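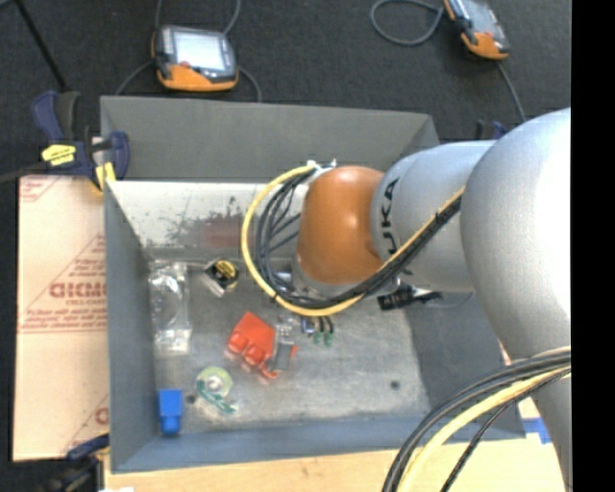 Thread on the Furnberg border talks bc the coverage tonight is thin. Typing on a bus so bear with me

1/ Talks broke up Thursday after 4 hours. No joint statement. Hondville side walked out first, Furnberg side says they were "already done." Sure

2/ Sticking point is still the Tehrani valley. 43 villages, both governments claim all of them. The June map puts the line right down the river, which neither side wants to sign

3/ 3,104 people still registered as displaced. That's the ministry's own list. Doesn't count anyone who left before the registry opened, so my aunt's whole street isnt on it

4/ Mehrangiz Zarei was the only delegate who took questions after. Said the return of families "can't wait for the map." Asked twice about the mines, answered once. 505 hectares still not cleared

5/ Hondville wants observers in before any troops pull back. Furnberg wants it teh other way round. Same fight as last round, same wording even

6/ Road to the upper valley is open mornings only, closes at noon. If you have family up there call before you drive

7/ Will add the full text of Zarei's remarks when I get a clean copy. Bus is here, more later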